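Chapter 6
Sorting Loose Items with Two Arms

The Moslow cell was built in a shared workshop at Jiltside over one winter. It has two small arms on one aluminium rail, walls on three sides and a floor you can wipe down. By the end of this chapter you should be able to set up the same job on your own bench.

6.1 What the gripper meets

Plastic bags and packets are harder to pick than blocks. They crease, they shine, and the printing on them moves about with the folds. Approach a flat bag with the fingers open and low. 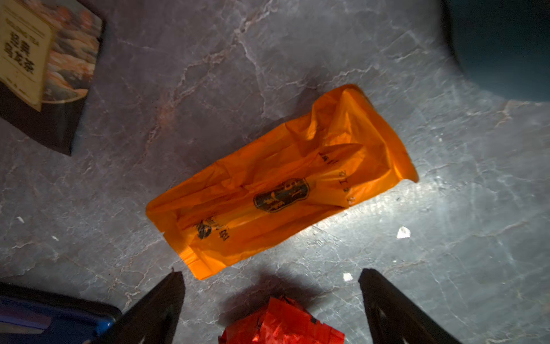
6.2 Sharing the floor

Each arm needs its own patch to work in. Mark the overlap before you write any code – Zondo's first layout left 200 mm, and we kept it. One arm may enter the overlap at a time.

Leave the pen cup at the back, where both arms have to plan round it.

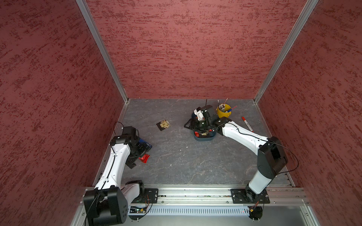
6.3 Placing into the container

Lower the gripper over the container before opening it. The Chang controller stores up to 600 poses, and our full routine used 74.

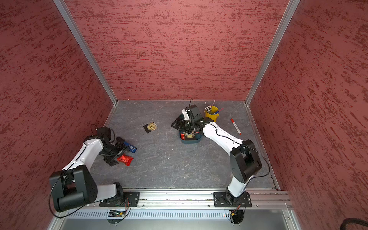 Save the poses for each arm in a separate file. If a base plate is unbolted, even briefly, that arm's file must be taught again from the start.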